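CUMDALE WORKSHOP
EQUIPMENT AND MAINTENANCE GROUP
Minutes of the meeting held on 30th April

1. Apologies and minutes of the previous meeting

1.1 Apologies were received from the Stores representative. The minutes of the previous meeting were agreed as a correct record, subject to the spelling of Proden in item 6.

1.2 The action on labelling of the spare hand cases was carried forward.

2. Two-arm cell (Kos): condition report

2.1 The Group received the condition report for the Kos cell. The cell had completed 416 hours of running since its last full service. The wrist housings on both arms had been opened, cleaned and closed again, and the forearm screws checked with the torque driver. Two screws on the right forearm had been found below setting and were tightened.

2.2 The finger joints of the left hand had been re-zeroed. The thumb had been closing further than commanded, and the fault was traced to a stored offset left over from the previous hand. The offset had been deleted and the new value entered in the cell log.

2.3 It was noted that the thin-film task remained the preferred check of grip after any work on the hands, as errors in closing force showed up more quickly on a soft object than on the test blocks. The cell was set for this task with the grey cloth to the left and the scissors standing in their cup at the back right. 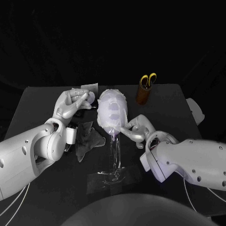

Figure 1. Kos cell, thin-film task: left hand at the knotted neck of a balloon, right hand at the lower end of a second.

2.4 The Group asked whether the closing force could be lowered further for this task. The report gave the present limit as 50 on the controller scale, against 100 for rigid parts. It was agreed that the limit should not be altered until the re-zeroed hand had been through a full set of checks, so that only one change was being judged at a time.

2.5 Two points of housekeeping were raised. Tape on the tabletop was to be lifted and replaced at each weekly clean, and any residue removed with the approved wipe only. Solvent was not to be used near the hands under any circumstances.

ACTION: Maintenance to complete the set of checks on the left hand and report to the May meeting.

3. Cables

3.1 A member reported that the cable to the right arm had twice been found caught on the table corner when the arm was parked. No damage to the outer sleeve had been found. The present clips, supplied by Markar, were considered too stiff to be moved without tools, and staff had been leaving them where they were.

3.2 It was agreed that a softer clip be tried on the right arm only, and that the slack be measured with the arm at full reach before anything was fixed.

3.3 The Group discussed whether the cables should be run inside a sleeve along the forearm. The view of the meeting was that a sleeve would cover the screws that had to be checked at each service, and the proposal was not taken forward.

ACTION: Maintenance to fit trial clips. Stores to order one pack.

4. Working position of the two hands

4.1 The Group considered the position in which both hands close on the same piece of film. With the left hand low and towards the front and the right hand reaching over from behind, the wrist housings come to face each other, and the clearance between the hands is at its smallest. The left thumb and right index finger are the points of contact that matter most, and it was proposed that their pads be inspected daily and the result entered on the cell sheet.

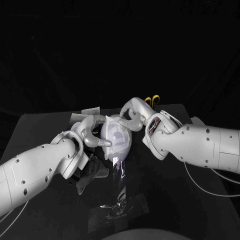 Eleni Vukčević said that a daily inspection was sensible but that the sheet had no space for it, and that in her experience an entry without a box of its own was missed within a fortnight. She asked that the sheet be reissued first. She also asked that the clearance between the wrists be checked by hand at slow speed after every re-zero, and before the cell was put back to normal running.

4.2 Both requests were agreed.

ACTION: Cell sheet to be reissued with a line for each fingertip pad. Slow-speed check to be added to the re-zero procedure.

5. Spares

5.1 The Group noted the quotation from Proden, reference 273, for replacement fingertip pads and one complete index finger. The pads were approved. The finger was deferred pending the result of the checks under item 2.

6. Any other business

6.1 The key to the controller cabinet is to be returned to the hook at the end of each shift.

7. Next meeting

7.1 To be held in May, in the Cumdale meeting room. Papers to be sent to the secretary one week before.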